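Laundry Process Technician, Reusable Textiles
Plisport Linen Services
Location: Clarnov plant, production floor and test room
Reports to: Process Supervisor
Type: Full-time, hourly
Pay: $28 per hour, plus shift differential

Position summary

Plisport washes, dries, inspects and returns reusable textiles for restaurants, clinics, gyms and office cleaning contractors. The Clarnov plant handles flat linen, terry and cleaning cloths. The Laundry Process Technician keeps wash formulas within specification, runs test loads and records results so that changes to chemistry, temperature or load weight can be traced later.

The position is hands-on. Most of the shift is spent on the production floor between the soil sort area and the finishing line, with the remainder in the test room. Desk work is limited to logs, chemical inventory and a short written handover.
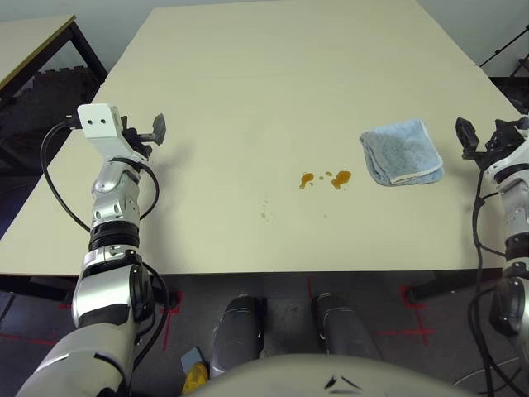
The opening results from the addition of a second washer-extractor line for cleaning cloths. These goods arrive with a wider range of soils than table linen, including food grease, coffee, floor finish and disinfectant residue, and they are more easily damaged by heat and by the wrong softener. The technician will take over formula control for this line after training and will serve as backup for the terry line.

Duties

Check water hardness, inlet temperature and chemical pump output at the start of each shift. Record readings before the first load is released.

Weigh sample carts and compare them with the programmed load weight. Report repeated overloading to the soil sort lead.

Titrate the wash bath and final rinse for alkalinity, and measure bleach residual where the formula calls for it.

Pull finished goods for inspection. Grade them for staining, linting, loss of absorbency, seam failure and odor. Rejected goods are tagged by cause and go to rewash, repair or rag-out.

Run comparison loads when a new detergent, softener or cloth type is proposed. Loads must be matched for weight, soil class and cloth age. A comparison that mixes new and used stock will not be accepted.

Maintain the Gotov dosing controllers, including tubing changes, calibration and alarm history. Electrical faults inside the cabinet are referred to plant maintenance.

Keep safety data sheets current and carry out the weekly eyewash and shower check.

Write the shift handover. It should state which machines are on hold, which formulas were changed and who authorized the change.

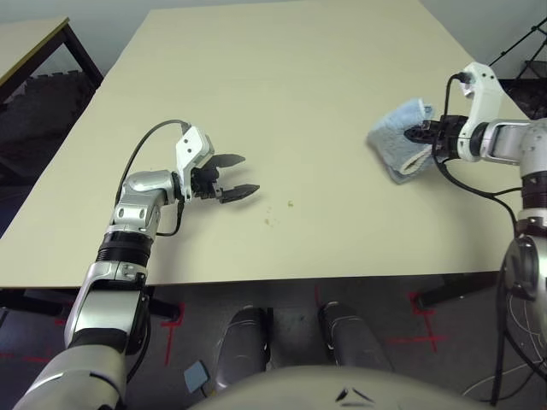
The test room is used for absorbency, colorfastness and hand evaluation, and the technician is responsible for its condition at the end of the shift. Samples are conditioned overnight on open racks before grading. Grading is done under the fixed lamps only, as results taken under the floor lighting have not been repeatable. Work surfaces are pale laminate of the kind shown, set against a light gray wall, and are wiped down between sample sets with deionized water. Solvents and bleach solutions are kept on the chemical bench and must not be poured elsewhere in the room. Retained samples are bagged, labeled with load number and formula, and filed by customer.

Schedule

Shifts are 10 hours, with the first starting at 5:00 a.m. and the second in the early afternoon. The position is initially on the first shift. Rotation to the second shift is expected after training and is posted in advance. Overtime is uncommon outside of customer start-ups and the pre-holiday linen peak.

Training lasts eight weeks. The new technician works alongside the current terry technician, then runs the cleaning cloth line under supervision. Release to independent work depends on a written test and a practical test on titration, dosing calibration and defect grading. Either part may be repeated once.

Required qualifications

High school diploma or equivalent.

Three years of work in a commercial laundry, textile finishing, dyeing, food processing, water treatment or a similar wet process environment. Relevant coursework in chemistry or textile science may replace part of this.

Ability to follow a written test method without shortcuts and to record a result that was not expected.

Basic arithmetic, including dilution ratios and percentages. A calculator is provided.

Normal or corrected color vision. Stain and shade grading cannot be reassigned.

Ability to push loaded carts, stand for most of the shift and work in warm, humid conditions. Ear protection is required near the extractors.

Preferred qualifications

Experience with split microfiber or with high-pile polyester goods. Knowledge of tunnel washers is useful – the Clarnov plant does not run one at present, but the terry line at our Bhat plant does, and technicians sometimes cover there.

Experience with peristaltic pumps and conductivity probes.

Ability to read Spanish-language production notes. Most soil sort handovers are written in both languages.

Forklift certification is not needed. Carts are moved by hand or by tugger, and tugger training is given on site.

Benefits

Medical and dental coverage begins on the first day of the month after hire. Paid time off accrues from the first shift. Uniforms are issued and laundered by the plant. Safety shoes are reimbursed on presentation of a receipt, up to the amount in the employee handbook. Parking is free in the east lot; the west lot is reserved for delivery trucks and trailers.
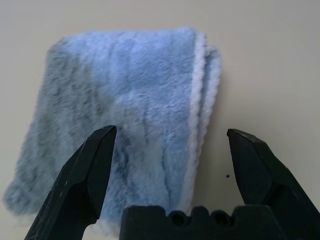 Page last changed: September

How to apply

Send a resume and a short cover letter through the Plisport careers page, or leave both in a sealed envelope at the Clarnov front office, marked "Laundry Process Technician." The office is open until 4:00 p.m. The letter should describe one process problem you worked on, what you measured and what was changed as a result. Please leave out customer names and proprietary formulas belonging to a current or former employer.

Selected applicants will be invited for an interview and a floor walk. Closed-toe shoes and long pants are required for the floor walk; safety glasses and ear plugs are provided. The visit includes a short grading exercise using finished terry and cleaning cloths. No preparation is needed, and the defect chart may be consulted throughout.

Offers are conditional on a background check and proof of eligibility to work in the United States. Applications from current Bhat plant employees should go through the internal transfer form and need the signature of the present supervisor.

Applicants who were interviewed for the earlier terry technician opening may apply again and do not need to repeat the grading exercise. Please note the earlier application in the cover letter so that the results can be located.

Plisport Linen Services is an equal opportunity employer. Requests for accommodation during the application process can be made at the front office or in the comments field of the online form.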